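番茄酱

番茄酱是以成熟番茄或番茄浓缩物为主要原料，加入糖、醋、食盐及香辛料，经加热浓缩而成的调味品。在汉语中，“番茄酱”一词兼指两类制品：一类为不加或少加调味料的浓缩番茄制品，主要用于烹调；另一类为酸甜味的佐餐酱，部分地区称“番茄沙司”，粤语区多称“茄汁”。本条目以后者为主，兼述前者。

分享 4　评论 2

名称

英语中佐餐番茄酱通称ketchup，另有catsup等拼写。该词的来源尚无定论，较为通行的看法认为它与闽南语中指称鱼露类腌渍汁液的词语有关，经东南亚港口传入欧洲语言。马来语和印度尼西亚语中的kecap一词今多指酱油，常被视为同一词源的旁证。也有学者主张该词先由马来语进入英语，而马来语一词的更早来历仍需讨论。词源问题之所以长期存在分歧，原因在于早期文献对这类酱汁的记载零散，拼写亦不统一。

研究者拉蒂·图胡穆里（Ratih Tuhumury）在其关于东南亚调味品名称的论文中指出，名称的传播与制法的传播往往并不同步，同一名称在不同口岸可能对应鱼制、豆制或菌类制的酱汁。她主张在讨论番茄酱历史时，将“名称史”与“制品史”分开叙述。

历史

番茄原产于美洲，十六世纪后陆续传入欧洲。在相当长的时期内，欧洲部分地区仅将其作为观赏植物栽培，食用习惯首先在地中海沿岸形成。十八世纪英国烹饪书中所见的ketchup多以蘑菇、核桃、牡蛎或鳀鱼制成，质地稀薄，色泽较深，用途近于今日的伍斯特酱一类调味汁。

以番茄为原料的配方于十九世纪初见于美国文献。早期配方含糖量低，部分配方仍保留鳀鱼或白兰地等成分。由于番茄采收期集中，生产者通常在夏秋两季一次性制备全年用量，保存问题因而十分突出。十九世纪后期，工业化生产逐步取代家庭自制，产品中糖与醋的比例明显提高，稠度也随之增加，现代佐餐番茄酱的基本面貌由此形成。

二十世纪初，防腐剂的使用在美国引起争论。此后，多数大型生产者转而采用成熟度较高的番茄，并提高酸度与可溶性固形物含量，以减少对苯甲酸钠等添加剂的依赖。这一转变对后来各国产品标准的制定产生了影响。

番茄酱传入中国的途径主要有二：一为沿海通商口岸的西餐馆，二为华南与香港的食品贸易。二十世纪中叶以后，国产番茄加工业发展较快，新疆、内蒙古等地先后成为重要的加工番茄产区，产品以大包装浓缩番茄酱为主，相当一部分供应出口。

原料

加工用番茄与鲜食番茄在品种上有所区别。前者一般果形较小，果肉厚，可溶性固形物含量高，果皮较韧，便于机械采收与运输。番茄红素含量是评价加工原料的重要指标，直接关系到成品色泽。

糖的作用包括调节风味与提高渗透压，常用者有白砂糖、果葡糖浆等。醋以酿造醋为主，用于降低酸碱值并提供特征性酸味。香辛料多用洋葱、大蒜、丁香、肉桂、多香果等，各生产者的配比差别较大，通常不予公开。部分产品加入淀粉或黄原胶等增稠剂，是否允许添加及其限量，依各地法规而定。

生产工艺

工业生产一般包括清洗、拣选、破碎、预热、打浆、浓缩、调配、均质、杀菌和灌装等工序。其中预热分为热破碎与冷破碎两种方式。热破碎在较高温度下迅速钝化果胶酶，所得浆料黏稠度高，适于制作佐餐番茄酱；冷破碎温度较低，酶的活性部分保留，浆料较稀，色泽与鲜味保持较好，多用于番茄汁及部分烹调用制品。

浓缩多在真空条件下进行，以降低沸点，减轻色泽褐变与风味损失。调配工序中，糖和盐通常较早加入，醋与香辛料提取物则在后段加入，以减少挥发。均质可使果肉颗粒细化，减少成品析水。
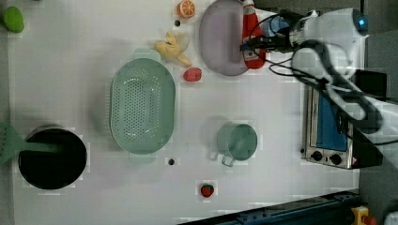 灌装温度与容器类型密切相关。玻璃瓶可承受较高的热灌装温度，塑料容器则须选用耐热材料，或改用无菌冷灌装。灌装后的产品须尽快冷却，长时间处于高温会使颜色转暗，并产生焦糖样气味。

流变特性

番茄酱属于非牛顿流体，具有剪切稀化性质，即所受剪切作用增强时表观黏度下降。静置状态下，果胶与不溶性纤维形成的网络使其保持一定形状；受到摇动、拍击或挤压后，网络结构被部分破坏，酱体随即流动。它还具有一定的屈服应力，外力未达到该数值时几乎不流动，因此窄口玻璃瓶中的番茄酱常先滞留于瓶内，继而突然大量流出。

生产中常用博斯特威克稠度计测定稠度，即在规定温度与时间内测量样品在水平槽中流动的距离，距离越短，稠度越高。奥贝德·菲亚佐（Obed Fiadzo）与罗克·科列夫（Rok Kolev）曾对不同破碎方式所得样品进行比较，共测定样品529份，认为不溶性固形物的颗粒形态对稠度的影响不亚于其含量。二人同时指出，储存期间的温度波动会加重析水现象，检验时应记录样品的储存条件。

包装

早期商品多采用玻璃瓶。透明玻璃便于消费者观察酱体颜色与质地，但重量大、易破损，倾倒亦不甚方便。二十世纪后期，可挤压塑料瓶逐渐普及，倒置式瓶型继之出现，其瓶盖位于底部，并配有硅胶阀，可在停止挤压后自行闭合。餐饮渠道另有小袋装、杯装及大容量袋装等形式。

包装材料的阻氧性能对保质期影响较大。氧气透入会使瓶口附近的酱体变褐，并导致维生素C损失。多层共挤材料阻隔性能较好，但各层不易分离，回收难度较高。近年来部分生产者改用单一材料容器，以便于回收处理。

饮食用途

佐餐番茄酱常与薯条、汉堡、热狗、煎蛋等食物搭配，也作为其他酱汁的基料，例如与蛋黄酱混合制成的千岛酱类调料，以及若干类型的烧烤酱。在日本，番茄酱用于蛋包饭和那不勒斯风味意大利面。在菲律宾，因历史上番茄供应不足，形成了以香蕉为原料、外观相近的香蕉酱。

中餐中，番茄酱见于松鼠鳜鱼、糖醋里脊、咕噜肉、茄汁大虾等菜肴的做法。此类菜肴的传统调味原以糖、醋为主，部分配方曾以山楂提供酸味与色泽，采用番茄酱属于较晚的变化。烹调时一般先以少量油将酱炒出红色，再加入糖、醋和清水调和，最后勾芡。炒制火力过大，酱色易转褐并产生苦味。

营养与健康

番茄酱含有番茄红素、钾及少量维生素。加热与破碎能够破坏细胞结构，提高番茄红素的可利用程度，与油脂同食时吸收更佳。另一方面，佐餐番茄酱的糖与钠含量一般较高，而单次食用量较小，不宜将其视为蔬菜的替代品。需要控制钠或糖摄入的人群，可参照营养标签选择减盐或减糖产品。减糖产品渗透压较低，开启后的保存要求通常更为严格。

标准与分级

各地标准多从可溶性固形物、总酸、霉菌计数、色泽和稠度等方面作出规定。霉菌计数反映原料的新鲜程度与拣选质量，长期作为番茄制品检验的常规项目。浓缩番茄制品另按可溶性固形物含量划分等级，并对可否添加糖、盐等配料作出限定。在标签方面，“番茄酱”与“番茄调味酱”在部分法规中属于不同类别，进口产品的中文名称须与其实际成分相符。

储存

未开启的产品应置于阴凉干燥处。开启后，因酸度较高，短期内在室温下存放的风险相对有限，但风味与色泽会较快下降，多数生产者建议冷藏。瓶口残留的酱体应及时擦净，取用时不宜使用沾有其他食物的餐具。酱体表面出现霉斑、容器鼓胀或气味异常时，应整瓶弃置。

收藏与研究

番茄酱瓶及其标签是食品包装史研究的材料之一。卢姆图里耶·瓦西奇（Lumturie Vasić）整理的私人藏品目录收录各类容器与标签1329件，其中以佩特科夫（Petkov）和普拉莱克（Praleck）两家商号的印刷标签较为完整，可据以观察商标图案与字体的沿革。阿兹拉·奥梅罗维奇（Azra Omerović）为该目录撰写了导言，对标签上产地、配料与保存说明的措辞变化作了初步分类，并提出以瓶口形制作为断代的辅助依据。

参见

番茄；番茄红素；酱油；鱼露；香蕉酱；非牛顿流体

本条目最后修订于2026年3月4日。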